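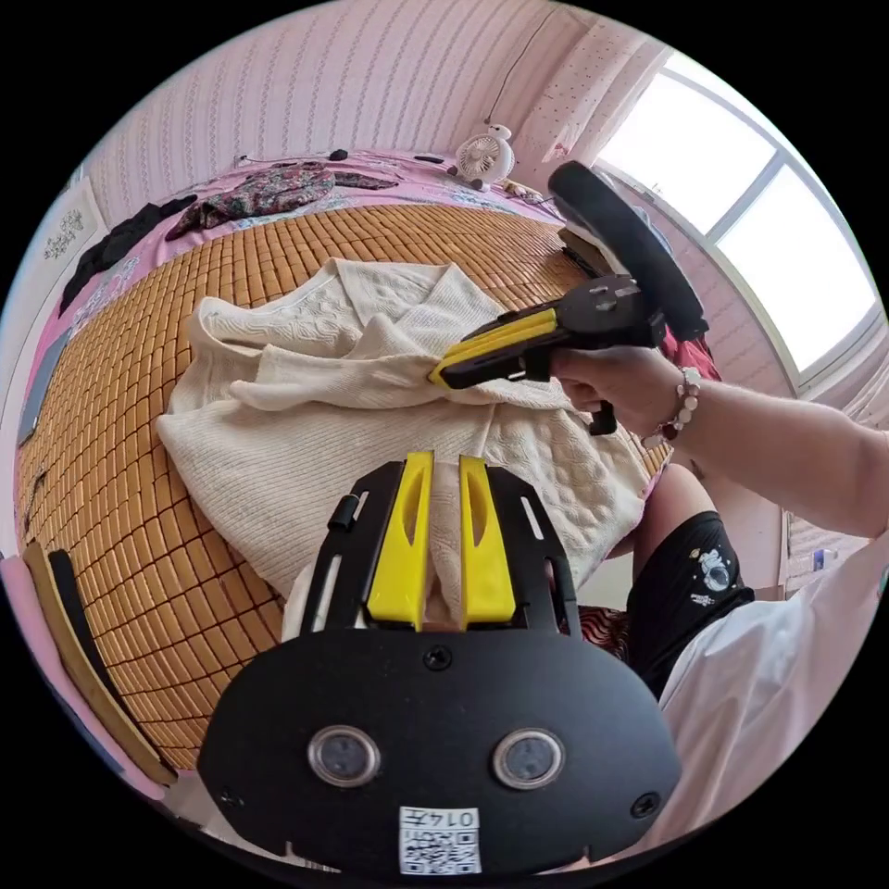 Stumwood, the household care people at Tokar, are delighted to announce the launch of their Winter Knits at Home guide on 21 September 2024, just as the jumpers start coming back out of their drawers and everyone remembers how much room they take up. The guide has been a labour of love since July, and it is written for people who do their folding wherever there happens to be space, which in most homes means the bed. A cream knit laid out on a woven bamboo mat, with one sleeve folded over, is very much the sort of thing it has in mind – a flat surface, a chunky garment and a few quiet minutes.

There are 10 folding methods inside, from thin cardigans to the heaviest cable knits, and the advice is kept pleasantly plain. Lay the garment out loosely, smooth the body before you touch the sleeves, bring each sleeve back across and only then fold up from the hem. 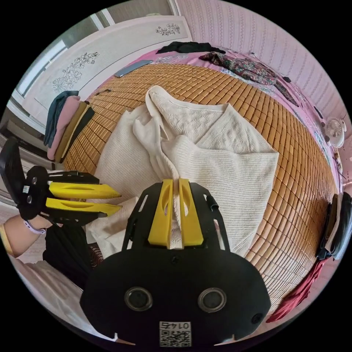 A white knit sweater spread on the bed, one long sleeve folded back across the body.

The guide was put together with the textile studio Zacharopoulos and tried out at home by 482 households, whose kind and sometimes very lengthy letters shaped the final pages. It is free to collect from the Stumwood shop, and a printed copy will be tucked into every Tistel storage bag sold this autumn – while stocks last, of course.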